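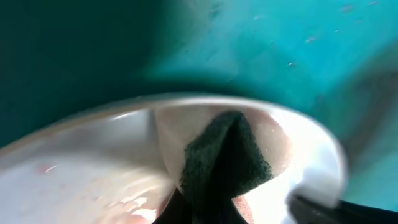 June, notebook entry, Daldale workshop
Relay ride bicycles: preparation and inspection record
Entered 7:40 a.m.

Work continued on the loan bicycles for the Elesach charity relay. The ride office has confirmed 30 machines, all to be ready for collection at the Daldale start. Entries for the ride stand at 301, and most riders will bring their own bicycles. The loan machines are for riders traveling in without one and for the marshals on the valley section.

Condition on arrival was uneven. The bicycles had been in storage over the winter with the tires at low pressure, and several of the tires show fine cracking along the sidewall. The workshop rule remains that any sidewall crack deep enough to catch a fingernail means a new tire. Surface marks are noted on the tag and passed. Tube valves were checked at the same time. Two leaked at the core and were tightened, and both held pressure overnight.

Brakes. Pads on the older machines have hardened. They were sanded lightly and tested on the slope behind the building, and the result was not good enough for the descent into Eynon with a loaded rider. New pads are to be fitted front and rear on every older machine, whatever the depth of the remaining pad. Cable ends are to be capped at the same time. Colleagues are asked not to reuse the old caps, as they work loose.

Gears. The recurring fault is slow shifting to the larger sprockets. In most cases this was cured by replacing the last section of outer cable at the rear derailleur, where water had entered. One hanger was bent and was straightened with the gauge. It should be checked again after the test ride, and if it has moved it should be replaced and not bent a second time.
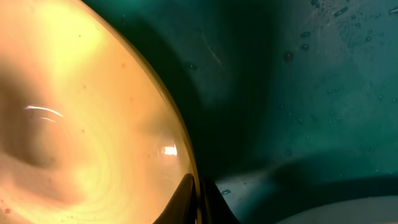
Chains were measured with the wear tool and recorded on the tags. Where the tool drops in fully, the chain is to be changed and the cassette tried with the new one under load before the bicycle is signed off. A new chain that skips on the stand will skip worse on the Eynon climb. Chains that pass are to be wiped, oiled on the inside run, left for a while and wiped again.

Saddle heights. Last year much time was lost at the start line to stiff seat posts. All posts have now been drawn out, cleaned and greased. The minimum insertion line must be checked with the rider present. Quick-release levers are to close with firm pressure from the palm and finish pointing to the rear.

Hydration stops. The ride office has moved its bottle order to Fluveo. The sample bottle sits firmly in the standard cage but is tight in the side-entry cages on the small frames, and a rider with small hands had difficulty drawing it out while moving. Proposal: fit standard cages on the small frames if there is clearance under the top tube. Otherwise the rider should be told at collection to drink at the stops. The ride office has been informed.

Funds. The total pledged to the ride so far is 1,351 dollars, according to the sheet posted by the door. This is recorded only because the workshop has been asked whether parts will be charged against it. They will not. Parts are carried on the workshop account, and receipts go in the gray folder.

Test ride. Nuanchan Thepsuriya rode the first finished machine to the Eynon turn and back, a little over 5 miles. Remarks as given: front brake strong and quiet, rear brake squeals when light pressure is held, headset slightly loose after the rough stretch by the bridge. The headset was adjusted on return. The squeal is not yet resolved. Pad toe-in to be tried first, then the rim cleaned with alcohol.

The same rough stretch should be mentioned to the ride office. The edge of the road has broken away on the outbound side, and riders in a group will not see it until late. A marshal or a painted warning is recommended.

Outstanding
Pads, outer cable and end caps to be ordered
Rear brake squeal, first machine
Hanger to be rechecked after riding
Small frame cages, measure clearance
Spare tubes for the support van, quantity to be agreed with the ride office
Floor pump with the cracked hose to be taken out of use

Stand two is needed for wheel truing from 1:30 p.m. and should be left clear.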